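Oct 29, 2021

From my kitchen table: the jam year

Well, the jars are finally on the shelf, and I promised you all a full report on my jam season, so get a cup of something and settle in!

It started in June with the strawberries from the pick-your-own place out on the Ultby road. I went for one basket and came home with 30 pounds, which is what happens when I go picking on an empty stomach. The first two batches set beautifully. The third was syrup. I used the same pan, the same sugar and the same berries (more or less), and it ran off the spoon like pancake topping. We ate it on pancakes, so fine, but it bugged me all summer.

A few of you wrote in after the last newsletter to say my stove was to blame, and I think you were right. The old Boersma has one burner that runs wild and three that sulk. I had been moving the pan to the wild one when I got impatient – guilty! – and scorching the bottom while the middle never got where it needed to go. For the plums I stayed put on a slow burner, stirred the whole time, and used a thermometer from start to finish. I made 2 big batches and both of them set.

The damsons were another story. Too many stones, and I gave up fishing them out halfway through and pushed the lot through a sieve. My wrists hurt for days. Lovely color, though, and it tastes wonderful with cheese. 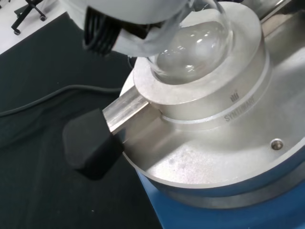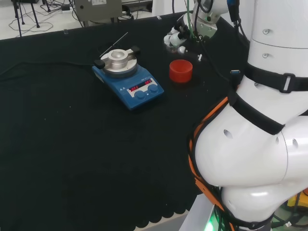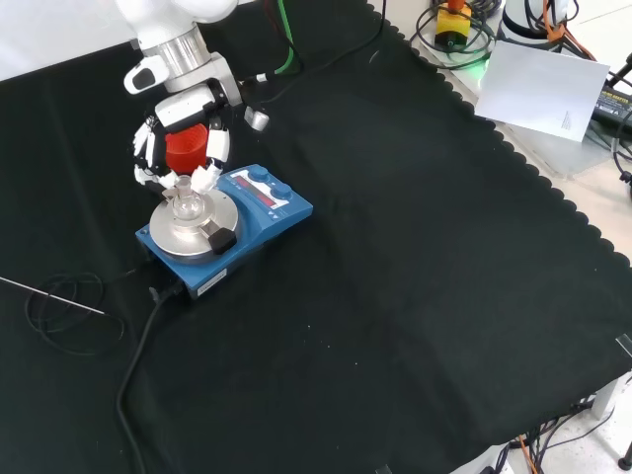
I want to do marmalade next, and marmalade makes me nervous. All that peel, all that boiling, and the set seems to come and go while your back is turned. What I'd love is a probe that stays put, like the thin metal rod standing up behind the block on the blue hotplate, so I'm not leaning over the steam with my glasses fogging up. Rullon makes a clip for the side of the pan that might do it, and if any of you own one please tell me whether it slides around. I've also got my eye on a proper wide pan from Venitz, but I'm waiting for the sale.

Jar swap is on as usual, same hall, same table by the door. Bring lids that fit! Last time we ended up with 100 jars and a shoebox of lids that went with none of them. I'll have plum and damson to trade, and I'm after anything with ginger in it.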